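# 谁来管住投票站门口那一百步：学生会选举观察项目报告

课程：比较选举制度（第二小组）
组员：Gorazd Dervishi、Musa Bassey、Wycliffe Tanui
指导：Chandrasekhar Shenoy

## 一、我们为什么选这个题目

选题的时候组里吵了整整一个下午。Musa 想做竞选经费，Wycliffe 想做候选人辩论，最后是 Gorazd 提出来的：投票当天，工作人员到底有多大的权力？课本里讲选区划分、讲计票公式，讲得很细，可是投票站里坐着的那个人，手里拿着选民名册，能不能让一个忘带证件的人投票，书上只有半句话。我们三个人一听就来劲了！

观察对象是 Wakberg 学院的学生会换届选举。规模虽小，却有自己的选举章程、投票站主任和申诉程序，而且主席候选人之一 Stavros Matić 上一届就提过申诉，材料都还在档案室里，翻起来特别过瘾。

## 二、方法

我们做了三件事：

1. 读章程。全文 30 页，其中和投票日有关的条款我们逐条抄到表格里，标出“必须”“可以”“由主任决定”三种措辞。
2. 现场观察。学院设了 2 个投票站，一个在 Omero 楼一层，一个在 Nikolovski 图书馆的侧厅。我们轮流坐在指定的观察席上，只记录，不说话。
3. 访谈。投票结束以后访谈了 15 位工作人员和投票人，每人问同一组问题，录音都征得了同意。

观察表改了好几稿。第一稿把“异常情况”单列一栏，试填的时候才发现三个人对“异常”的理解完全不一样：Musa 把排队的人聊天也写进去了。后来换成按条款编号填写，没有对应条款的事情统一写在背面。背面后来写得比正面还满，好多有意思的东西都在那里。

## 三、发现

### 3.1 “由主任决定”的条款比想象中多

凡是涉及秩序的条款，几乎都落在主任一个人身上：可以请谁离开、可以让队伍延长多久、宣传品离门口多近算违规。Omero 楼的主任在门外地上贴了胶带，过线的传单一律收走；图书馆这边的主任口头提醒两次，第三次才收。两种做法都符合章程。我们原来以为会抓到“违规”，看到的却是同一条规则长出了两副样子，讨论课上讲到这里，全班都在举手。

### 3.2 证件问题

章程写的是“有效身份证明”，没有列清单。有人拿学生证，有人拿借书卡，还有一位同学拿的是手机里的选课页面。Omero 楼没让他投，他走到图书馆又试了一次，那边查了名册，让他投了。访谈时我们问两位主任怎么看，两个人都很坦然，都说自己是按章程办的。

这一点在申诉档案里也有影子。Stavros 上一届的申诉书里有一段专门讲证件标准不统一，当时的答复是“下次修订时考虑”。我们对照了新旧两版章程，这一条一个字没动。

### 3.3 计票

计票公开进行，唱票、记票、复核各有专人，两位候选人的监票人站在桌子对面。有争议的选票单独放一叠，最后一起判定。争议最大的一种是在名字旁边画笑脸的。章程说“以清晰标记表明选择”，那么笑脸算不算清晰标记？监票人争了很久，最后判为有效，理由写进了记录。我们把这段记录全文附在附录二，强烈推荐一读。

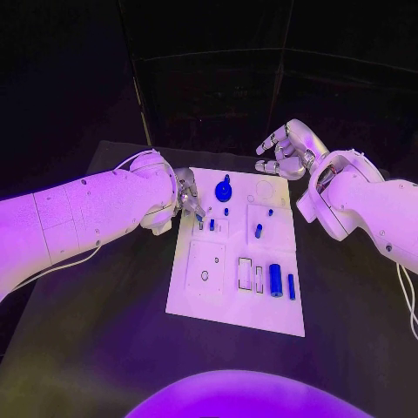

投票率方面，选举办公室贴出的公告写的是几乎 80%，比我们预想的高得多。访谈里大家提到最多的原因是宿舍维修基金的那项附带表决，和主席人选关系反倒不大。这个说法我们没有办法验证，只是如实记下。

## 四、建议

我们给选举办公室写了一份简短的建议，主要内容如下：

- 把可接受的身份证明列成清单，贴在两个投票站的入口。
- 门口宣传品的距离写成固定数字，两站统一。
- 投票前让两位主任一起开一次会，把所有“由主任决定”的条款过一遍，商量好的做法写成一页纸。
- 选票样张上印出有效标记和无效标记的例子，笑脸也放进去。

要不要设一个独立的巡视员，组里意见不一致。Wycliffe 赞成，他觉得两站之间需要有人跑；Gorazd 担心多一个人就多一种解释。两种意见都写进了建议书，请办公室自己权衡。

## 五、不足和后续

观察席只能看到投票站里面，门外的事情大多是听来的。访谈对象里工作人员偏多，没来投票的人一个也没有问到，这是最可惜的。观察表的最后一版和编码说明都放在课程共享文件夹 Katia 里，下一组同学可以直接拿去用，改了什么请在文件末尾写一行。

Chandrasekhar 老师建议我们把教职工代表的选举也看一遍，那边用的是另一套章程，12 月投票。Musa 已经去申请观察席了，Wycliffe 在改访谈提纲，准备加两道关于不投票原因的问题。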